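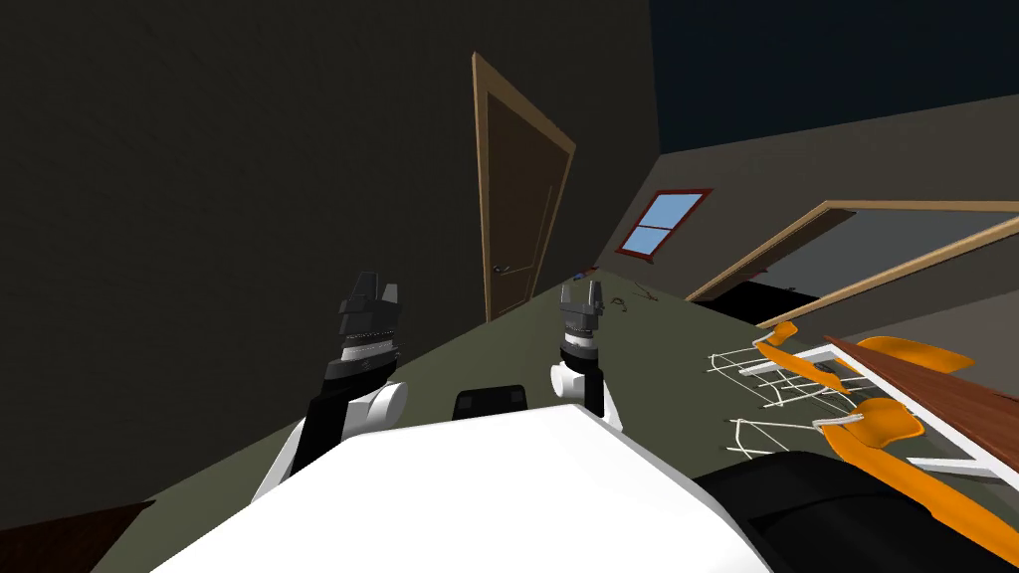 Start position in the simulator, both grippers empty, door shut.

Two-arm sim: is the Zelov gripper really better than the Tumis, or is it just the settings?

Asked by Adjoa Kwofie, 17th January

I've been comparing two gripper models on a simulated mobile base with two arms. The room is one of the stock ones that came with Todby: wooden door, window with a red frame, orange chairs, bits and pieces on the floor. The task is to pick a small item up off the floor and hold it. Same controller for both, same start pose, fingers up.

The Zelov model comes out well ahead. I ran 800 attempts with each and the Tumis dropped or missed on almost 60 more than the Zelov did. The Zelov's page says it has "superior grasp stability on irregular objects" and my supervisor is ready to order a pair on the strength of that plus my numbers.

I'm not convinced. They're both two-finger parallel grippers. I've had the two models open side by side and apart from finger length I can't see where the improvement is supposed to come from. The wiry thing on the floor is the worst for both of them, and it's also where the gap is biggest, which makes me suspicious of the contact model.

Has anyone compared these two in sim and then on a bench? What should I check before we spend the money?

3 answers

Answer 1 (accepted)
Augustina Agyeman

Open both model files and look at the fingertip friction before you do anything else. Vendors write their own, and there's no referee. When I went through a batch of these last March, one of them had a friction value you'd struggle to get out of fresh rubber on dry sandpaper. I won't say it was yours, I don't have the Zelov file. But a gap that shows up mostly on thin, awkward objects is what I'd expect from generous friction or a soft contact setting.

Things I'd do:

Set friction, contact stiffness and damping to the same values on both and rerun.
Check the closing force limit. If one is capped at 30 N and the other isn't capped at all, you've been comparing the caps.
Halve the physics timestep and see if the ranking holds. If it flips, throw the lot out.
Swap which arm carries which gripper. You don't say whether both were tested on the same side, and reach to the floor may not be equal from where your base is parked.
Report per object. One pooled success rate over a wire, a couple of crumbs and something toy-sized tells you very little.

As for "superior grasp stability", superior to what? If the page doesn't name the other gripper and the objects, I'd give that sentence no weight at all. Same goes for a sim result, frankly, until you've had one of each on a bench with an actual bit of wire. Ask both for a loaner. A firm that's confident will usually send one, and if they won't you've learnt something for the price of an email.

Comment from Adjoa Kwofie: Friction was different. Not crazy different, but the Zelov is higher and the Tumis had been left on the default. Both were on the right arm, so at least that's OK. Rerunning now with matched values.

Comment from Augustina Agyeman: Left on the default is very common. Check the fingertip collision shapes too while you're in there, a box and a mesh won't behave the same on anything thin.

Comment from Adjoa Kwofie: Matched friction closes most of the gap. Still a bit left on the wire. Haven't touched the collision shapes yet. Order is on hold.

Answer 2
benchtop_bev

We have the Tumis and it's fine. Had it on for 3000 cycles and replaced the finger pads once. Wouldn't bother with sim for picking stuff up off a floor, too many fudge factors. Never used the other one.

Answer 3
kelpie77

Have you tried turning the camera down so it can see the floor better? That fixed it for me, but mine was a vacuum gripper on a different arm.

Comment from Adjoa Kwofie: The object positions come straight from the simulator, there's no camera in the loop for this test. Thanks though.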